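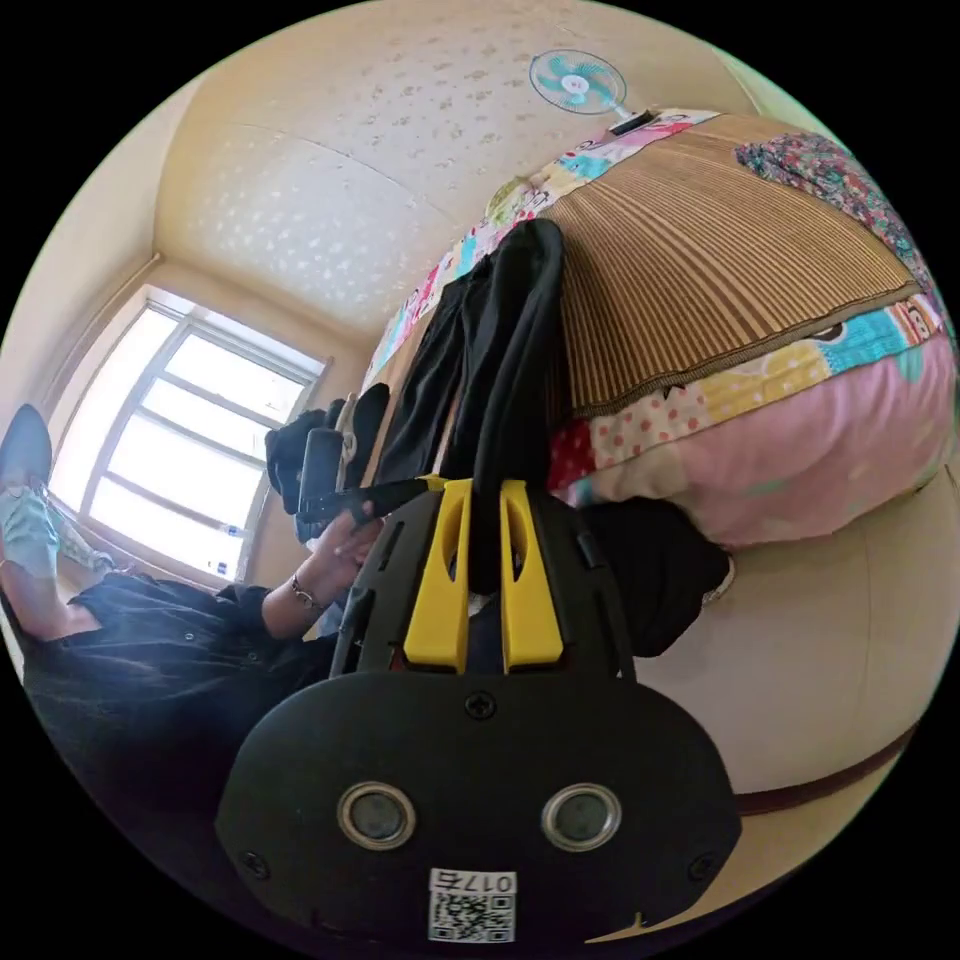
Nevo Small Room Guide
Orus Documentation Desk | Revision issued 2022-12-25

Search this guide Enter a term Go Clear

Section 4. Making Up the Bed: Quilt, Woven Mat and Clothing

4.1 Scope

This section covers a single bed made up with a patchwork quilt and a woven mat laid on top of it. It also covers clothing placed on the bed during sorting, and bags stored low beside it. Mattress assembly is in Section 2. For washing by machine, see Section 6.

4.2 Before you start

1. Remove all clothing from the bed. A dark garment hanging over the edge pulls the mat out of line when it is lifted off, so take it off first.
2. Move bags away from the side of the bed. Dark bags in shadow are a trip hazard.
3. Open the window or door. Shaking the mat releases dust.
4. Check the quilt seams. Do not continue with a quilt that has an open seam longer than 18 mm. Repair it as described in 6.5.

4.3 Laying the quilt

1. Hold the quilt by the two head-end corners and drop it over the mattress.
2. Pull the foot end down until the overhang is equal on both sides.
3. Smooth from the center outward with a flat hand. Raised areas left under the mat become creases within a few nights.
4. If one section still bulges, lift that side, let the filling settle, and lay it again. Do not press the bulge flat with the mat.

Note: Patchwork with mixed prints (dots, plain patches, small cartoon figures) has no fixed top end. Mark the head end with a stitch on the underside if you want the same end up each time.

4.4 Laying the mat

1. Unroll the mat on the floor, striped face down, and leave it for one hour.
2. Turn it over and brush along the stripes. Brushing across them lifts the weave.
3. Carry the mat to the bed rolled, with the roll facing out.
4. Set the free end at the head of the bed and unroll toward the foot.
5. Adjust by lifting. Do not drag the mat over the quilt, as the edge of the weave catches on stitching.

CAUTION: Do not fold the mat. A folded mat cracks along the line and cannot be restored.

CAUTION: Do not kneel on the mat while it is being adjusted. Point loads split the weave.

The Floltard mat in the standard pack is 700 mm wide. The Bellini mat is wider and needs two people for steps 3 and 4.

4.5 Loose fabric at the far end

Spare covers and floral fabric may be kept at the far end of the bed during the day. Fold them flat. Bunched fabric is acceptable for short periods but holds damp in the rainy months, and from October it should be taken off the bed at night.

4.6 Clothing

1. Sort garments on the bed only after the mat is down.
2. Keep sleeves and hems on the bed surface. A garment left hanging over the edge will slide.
3. Do not leave new black garments on light patches overnight. Dye transfer from unwashed black cloth is not covered by the guarantee.
4. Return garments to the rail or drawer before the bed is used.

4.7 Routine care

Daily: lift the mat at one corner and check for crumbs or grit.
Weekly: remove the mat, shake it outdoors, and turn it end for end.
Every 100 days: wipe both faces with a damp cloth and dry flat in shade. Never use a tumble dryer.

4.8 Faults

Mat slides toward the edge: the quilt overhang is uneven. Repeat 4.3 from step 2.
Mat curls at one end: roll it the opposite way and leave it overnight.
Quilt shows stripe marks: pressure marks only. Air the quilt for a day.
Loose strands at the mat edge: trim with scissors. Do not pull. Replacement edge tape is listed in the parts table as item 217.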